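Skostinlow Household Waste Survey
Interim progress report to the Naylor Fund
October 28, 2026

1. Period and purpose

This report covers work carried out from April to the date above. The survey measures how much food waste leaves homes in Skostinlow in the general trash, and whether a weekly food-scrap pickup reduces it. The grant pays for household recruitment, diaries, sample weighing and analysis. The pickup itself is paid for by the town and is outside the grant.

2. Recruitment

The target was 300 households. Enrollment closed with 463 on the list, spread across the old town, the Fleltstead apartments and the streets east of the rail line. The surplus was kept. Dropout in surveys of this length is usually high in the first two months, and replacing households partway through would have broken the baseline.

Apartments remain underrepresented. Shared trash rooms make it hard to tie a bag to a household, and the building manager at Fleltstead agreed to tagged bags only in two of the five stairwells. The final report will give apartment results separately and will not fold them into the town average.

3. Diaries

Each household keeps a diary for one week in every four, recording what was thrown out, the reason and an estimate of the amount. Entries are made by hand. A phone form was tested before enrollment and dropped when completion among older residents proved poor.
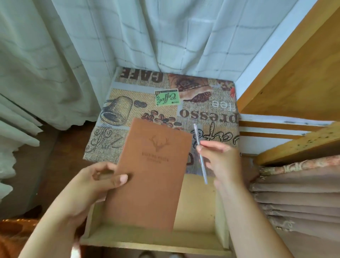

Diary quality is the main limit on the results so far. Entries made on the day match the weighed samples fairly well, while entries filled in at the end of the week run low, mostly through missing plate scrapings and leftovers. Households were allowed to use a book of their own in place of the printed sheets, and a soft-covered notebook with a pen kept beside it suits the task well enough, provided each entry carries a date and a category. Undated entries are coded as end-of-week and analyzed apart from the rest. Coding from personal books takes longer than coding from the sheets, and the staff hours in section 6 reflect this.

Returned diaries now hold 2831 usable entries. Bread, cooked rice and salad greens are the most frequent categories. "Past its date" is the most common reason given, followed by "cooked too much."

4. Sample weighing

Bags are collected on the normal route and sorted at the Flestach transfer station. Sorting follows the category list submitted with the proposal, with one change: coffee grounds and tea bags are now separate from other unavoidable waste. They were heavy enough to hide movement in the rest of that group.

A total of 31 sampling runs have been completed. Two runs were discarded. In one, the floor scale had drifted and failed its check weight. In the other, bags from a neighboring route were unloaded into the same bay. The scale is now checked before and after each run — previously it was checked only before.

5. Early findings

Food waste in the general trash is lower in streets with the weekly pickup than in the comparison streets. The gap was widest in the first weeks and has narrowed since. It is too early to say whether this is a settling effect or a seasonal one, and no figure is offered here. The comparison streets also have larger yards, and home composting may account for part of the difference. A question on composting has been added to the next diary sheet.

6. Budget and staffing

Spending is within the approved total. Coding hours are over plan and travel is under plan. We request approval to move the unspent travel money to coding. No additional funds are sought.

7. Next steps

Diary weeks and sampling runs continue on the current schedule through the winter. The apartment tagging will be extended to a third stairwell if consent is obtained. The data file, codebook and scale check log will be supplied with the final report in April.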